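Bratham's refill shop is moving to the old shoe store, and I have thoughts

25/01/2022

OK, so it's official! Jollatby, the little refill shop that's been squeezed in behind the bakery on the east side of Bratham for what feels like forever, is packing up its barrels and moving across the street. The sign went up in the window this morning and I may have gasped out loud in front of a man walking two beagles.

If you've never been, Jollatby is the place where you bring your own jars and bottles and fill them with dish soap, laundry liquid, vinegar, oats, rice, you name it. You weigh the empty thing, you fill it, you weigh it again, you pay for the difference. I was scared of the scale for the first month. Now I bring my mother-in-law there like it's a tourist attraction.

The new spot is the old shoe store on the corner, the one with the green tiles by the door (please, please keep the tiles). It has been sitting empty since October and I had started to worry we were getting another phone place. According to the notice, the current shop is 393 square feet, and if you have ever tried to get past somebody with a stroller in there on a busy morning you will believe it. There's exactly one aisle. You basically have to commit to a direction.

I popped in to ask about the details and the woman at the counter was nice enough to talk to me while she filled somebody's order. The last day at the old address is the 12th of next month, then they close for a week and a half while the shelves go in, and then the doors open across the street. No big ribbon thing planned, she said, but there'll be coffee. I told her coffee counts as a ribbon thing.

So what's changing? Mostly there'll be more of everything. The dry goods get a proper wall of their own, with 40 bins, and the cleaning stuff moves to the back so your oatmeal no longer sits next to the bleach-free bathroom spray. I never minded, but apparently people did! There's going to be a sink too, so you can rinse out a jar that you swore was clean when you left the house. I have been that person. I have stood there with peanut butter in the threads of a lid, pretending to be surprised.

They're also bringing in a line of soaps from Semwal, the small maker out in Bunden that does the unscented bars. I've only ever been able to get those at the Bunden winter market, where they sell out before I've even found parking, so this is very big news in my house. My husband gets itchy from pretty much anything with a flower on the label. The liquid version is coming as well, though not until spring.

Prices stay where they are through the move. After that she wasn't making any promises, and fair enough, the new place is bigger and somebody has to heat it. For what it's worth, I went back through my own receipts and the dish soap has gone up once since I started going. The laundry liquid went up twice. The rice I didn't check because I always lose the rice receipts.

Now, the part a few neighbors have been grumbling about, which is parking. The old shop had those three spots in the alley that everybody pretended were for customers. The corner has none. There's the lot behind the library, and it's maybe a two-minute walk, but a two-minute walk with a full gallon of laundry liquid in each hand is a different animal. I asked and they're hoping to get a 15-minute loading space out front. The request is in with the town. I'd say bring a cart, or a teenager.

The other grumble is the hours. They're going to open later, at ten, and stay open until seven. If you were a before-work shopper, I'm sorry, that's going to sting. I'm an after-work shopper and I am thrilled, so I'm not the right person to complain to.

A word on bottles, because I got three messages about it after my last post. Yes, you can bring whatever you want as long as it's clean and has a lid. No, it doesn't have to be glass, and no, it doesn't have to be pretty! I know there's a whole world of matching amber bottles with little chalk labels out there, and good for those folks, but most of us are using what came home from the grocery store two years ago. The one thing I'd really tell you to buy is a funnel. Mine lives in the drawer with the takeout menus and it's the best dollar I've spent on the house.

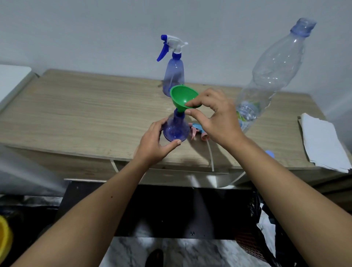 I also stopped trying to get every bottle filled at the shop. What works for me is one big jug of each thing, carried home, and then I top up the small ones on a quiet evening with the radio on. It takes ten minutes. You're not holding up the line, you're not dripping on anybody's shoes, and if you go too fast and it bubbles over, well, your counter is clean now.

Back to the move. The shop is asking for spare jars again, so if you have a cupboard that rains lids every time you open it, now's your moment. They want them washed, labels off if you can manage it, and dropped in the crate by the door before the 12th. The notice says they gave out more than 1000 donated jars last year to people who walked in without one, which kind of made my day. I've got a box by the front door already and I keep stealing from it.

They could use a hand on moving day too, mostly with carrying shelves and crates across the street. Nothing fancy, wear shoes you can stand in, and you get a store credit for your trouble. There's a sign-up sheet next to the register. I put my name down and then put my husband's name down, and he'll find that out when he reads this.

And if you've got one of the old paper punch cards, hang on to it! They'll still stamp them at the new place. Mine's two stamps away from a free bag of oats and I wasn't about to let that go quietly.

I'll stop by once the doors open and let you know how it looks inside, and whether the tiles made it.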